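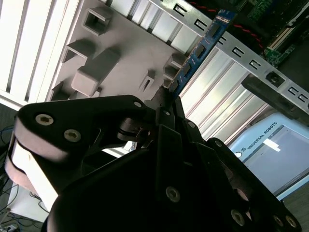 What is being compared in this trial?

Two parallel grippers (the Voltov and the Bjarnason), two wrist cameras, and two motion controllers, all on the same arm and at the same bench. The task is handling memory modules: pick one up, carry it, and insert it in a slot. The arm itself is not under test. Its payload, speed limits and mounting stay fixed for every run.

Why memory modules?

They are thin, stiff, keyed, and easy to get slightly wrong. A module that is a degree or two off will usually sit in the mouth of the slot and go no further. That gives a clear fail without much risk to the part. Screws and cable connectors were considered and left for later. Connectors in particular bring in cable stiffness, which we have no good way of holding constant.

How many runs does each configuration get?

126 per gripper and camera pairing. Runs are interleaved, with a change of gripper between blocks, so that drift in the bench setup does not land on one product only. A run that is stopped by the operator counts as a fail unless the cause is written down before the next run starts.

What does a run consist of?

The arm starts from a taught home pose, moves to the pick position, closes on the module, retracts, moves to the insertion pose, and descends under force control. The run ends at the force threshold or at the timeout. The threshold is 40 N measured at the tool flange. Both numbers are set in the controller and are not tuned per gripper.
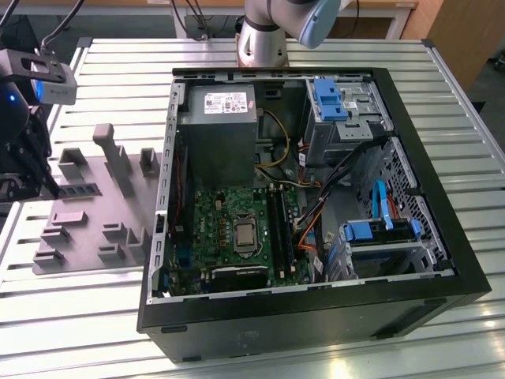

The home pose is retaught whenever a gripper is changed. Fingertip length differs between the two products, and the tool center point is measured again at the same time with a pointed reference pin. Skipping the second step produced a whole block of bad data in July, which has been removed from the results.

Are the grippers tested with their stock fingertips?

For the main results, yes. Both are also tested with a soft pad added as a separate configuration. Pads help with grip on smooth parts but make the position of the module in the fingers less repeatable, and for insertion the second effect matters more. Padded and unpadded results are never pooled.

Which gripper is better?

On pick success the two are close enough that we would not choose between them on that number. The differences are elsewhere:

The Voltov closes faster and has the smaller body, so it reaches further into a chassis before something touches. Its weak point is lateral play at the fingertips, which shows up as a tilt in the held module.

The Bjarnason has less play and holds its angle better during descent. It is wider across the knuckles and needs more clearance beside the slot. In a tight case this rules out some approach angles entirely.

If your parts are in the open, use the Bjarnason. If they are between a drive cage and a power supply, measure first.

Why is the camera on the wrist?

A wrist camera moves with the tool, so errors in the arm's calibration matter less at close range. The cost is occlusion - the fingers cover the area you most want to see during the last part of the descent. A second, fixed camera is used for logging only. Its images are not passed to the controller.

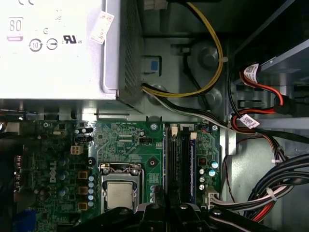 Wrist camera view over the motherboard and power supply, with the gripper at the lower edge.

How do the two cameras differ in practice?

The Kodora has the wider field of view and keeps both the slot and the surrounding chassis in view from a standoff where the other camera shows the slot alone. The other unit resolves fine edges better. We found the wide view more useful for the approach and the narrow one more useful for the final alignment. Neither copes well with bright metal under overhead light. Fixed exposure helped both, and auto exposure should be turned off before any comparison is made.

Does depth data help?

On matte plastic, it does. On bare sheet metal and heat spreaders there are holes in the depth image, and filtering them costs more time than the data is worth. The published results use color images only.

Can the tests be done on a fixture instead of a real computer?

They can, and we suggest starting there. A printed plate with slots at known positions takes cables, reflections and sharp edges out of the problem. It also shows whether a failure comes from the gripper or from the vision side. 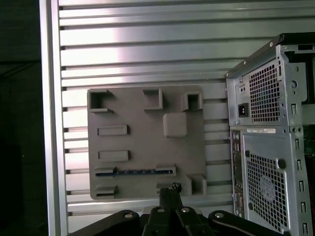 Success on a plate does not carry over directly to a chassis. Printed slots are more forgiving at the mouth, have no retention clips, and need less force. Treat the plate as a check on repeatability and report its results on their own line.

What about the controllers?

The Gikorero controller and the arm's own controller were run with the same waypoints. The settling time allowed before descent is 600 ms on both. With shorter values the Gikorero began its descent while the force reading was still moving, and the bias at zero was off as a result. Bent Eskildsen has written up the bias procedure, and it should be followed on either controller.

Is the raw data available?

Logs and images are available on request from Troels Hjaltadóttir. State which gripper and camera pairing you want. Logs recorded before the tool center point procedure was changed are not sent out.

Last revised 18 Jan 2025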